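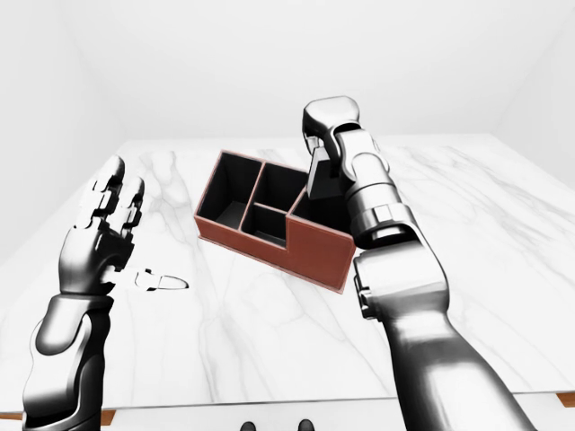
Chapter 2
Building a Track From the Drums Up

What this chapter covers: tempo, the kick pattern, swing, where the bass sits, when to stop adding things. Mixing comes later. Don't skip ahead, the exercises at the end need a finished loop.

Start with the drums. Plenty of producers don't, and plenty of good records began with a chord or a bit of vocal somebody liked. Fine. But for learning, drums first. A dance record with weak drums can't be rescued by a nice pad on top, and you'll spend hours trying.

2.1 Tempo

Pick one and leave it alone. Most of the house music in this book sits between 120 and 130 beats per minute. Garage goes a bit quicker, up into the 130s. Set your project to 126 for now. You will want to change it. Leave it till the loop is done, then try it slower and faster and see what happens to the groove. Often the swing that felt lovely at 126 goes stiff four or five beats up.

Desmond Bellamy wrote the bassline for "Zitau" at one speed and released it at another. In the notes he sent for this book he says the slower version "had more room in it but no one moved". Worth remembering. Room is nice. Moving is the job.

2.2 The kick

Four to the floor means a kick on every beat of the bar. Dull on paper. Load a kick, place it on 1, 2, 3 and 4, loop it for a couple of minutes while you make tea. If it gets on your nerves by the time you're back, wrong kick. Too long, usually. Shorten the tail before reaching for anything else.

Now take out the third kick and put one slightly later, on the "and" of three. Completely different feel. The bar leans forward. A lot of UK club music lives in that small gap, and dancers fill it in for themselves.

Things to listen for:
Does the kick ring on into the next one?
Is there a click at the front, and do you want it?
Can you still hear it on a phone speaker, quietly?

2.3 Claps, snares, percussion

Clap on 2 and 4. Then some percussion round it: congas, rimshots, a shaker, whatever you have. Keep the hits short. Broken, syncopated patterns are easier to play in by hand than to draw with a mouse, even if you're a terrible drummer. Play eight bars, keep the best two, throw the rest away.

Sudheer Shetty, who put out 14 singles on the Kendel label, keeps a folder of 400 percussion sounds and uses perhaps ten of them. The same rimshot is on nearly all his records. You don't need more sounds, you need to know the ones you've got. His total download folder, when we asked, held 1,193 files. He hadn't opened most of it.

2.4 Swing

Swing pushes every second sixteenth note a little late. At 50 per cent there is no swing at all, everything is dead straight. At 66 you're at a full triplet shuffle. Somewhere from 54 to 60 is where most of this music happens. Try the hats swung and the kick straight. Then both. Then percussion swung harder than the hats, which sounds like a mistake and sometimes is teh best thing in the track.

Don't trust the number on the screen. Different software measures swing differently, so a setting copied from a forum may do something else entirely in yours. Ears.

2.5 Bass and kick together

Two low sounds at the same moment will fight. Simplest cure: don't play them at the same moment. Put the bass notes in the gaps after the kick. Listen to "Niazi" by Stostard, the first minute only. Kick, then bass, hardly ever both, and it sounds enormous on a big system becuase each gets the whole low end to itself.

If they must overlap, make one shorter or turn one down. Sidechain compression is in Chapter 5. Leave it until then.

Before moving on to 2.6, save your loop under a new name and bounce a copy. You'll need the plain version again for the first exercise.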